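Call for participants: household hearing and kitchen noise study
Cedness Acoustics Group, Sowerby

Published Jul 17, 2026

Cedness Acoustics Group is seeking adults with mild to moderate hearing loss for a study of speech understanding in home kitchens. The study is the second stage of work begun in April and is funded through the Govville Health Grants Program. It compares how well people follow ordinary conversation against the noise of a rangehood, a running tap and a dishwasher.

Who can take part

You may be eligible if you:
are aged 35 or over
have had a hearing test in the past 3 years and can supply a copy of the audiogram
speak English at home most of the time
live within 50 km of the Sowerby office
can attend two sessions, no less than one week apart

People who wear hearing aids and people who do not are both welcome. If you wear aids, they must have been fitted at least six months ago, and the settings should not be changed between your first and second sessions.

You cannot take part if you have a cochlear implant, have had ear surgery in the past year, or are being treated for an ear infection. Tinnitus does not exclude you, but please note it on the form.

What is involved

Session one takes place at our office. An audiologist will examine your ears, repeat your hearing test and ask you to complete a questionnaire on listening effort. You will then sit in a sound-treated room and repeat short sentences played through loudspeakers while recorded kitchen noise is played from behind you. The level of the noise is adjusted after each sentence. Rest breaks are scheduled between blocks, and you may ask for another at any time.

Session two takes place in our test kitchen, which is fitted with household appliances and has a tiled floor, plasterboard walls and no soft furnishings. You will be seated at the bench and will hold a scripted conversation with a member of staff while one appliance at a time is switched on. The conversation is audio recorded. After each appliance you will rate how hard it was to listen on a printed scale.

No sound in either session will exceed the level of an ordinary household vacuum cleaner. Staff will stop a session at once if you ask them to.

Payment and travel

Participants receive a $50 gift card at the end of each session. Travel is reimbursed at the standard rate on presentation of a parking or transit receipt. If you withdraw part way through a session you will still be paid for it.

Getting to the site

We are on the ground floor of the Cestetetti building, behind the Sowerby freight yard. The building is shared with other tenants -- please use the north entrance and sign in at the desk. There is a ramp at this door and an accessible toilet opposite the test room. 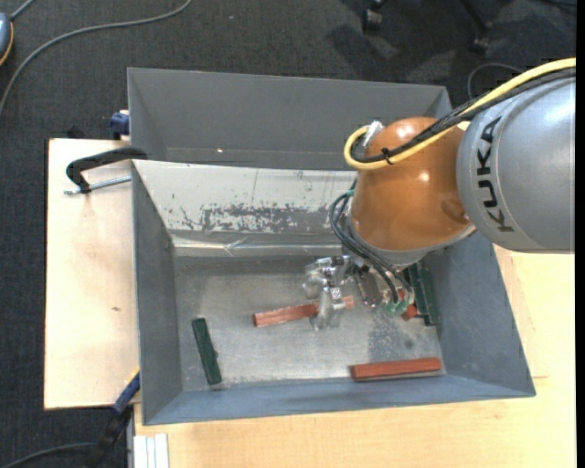
KUKA arm over a grey metal bin, Cestetetti building.

Parking is signposted from the gate. Bays marked in blue are for study visitors.

Privacy

Recordings and test results are stored under a code number, separately from your name and contact details. Only the study team can match the two. Audio is deleted when the transcripts have been checked. You may withdraw your data at any time before then by writing to the study coordinator. Results will be published in summary form only.

How to apply

We have 30 places. Request an application form from the study coordinator, Chelsea Mapplebeck, by phone or through the contact page, and return it with your audiogram. Forms without an audiogram will be held until one is received. Applicants will be told of the outcome in writing.

Questions about the test procedure or hearing aid settings should be directed to the lead audiologist, Sabine Wegener. A large-print version of this notice is available on request.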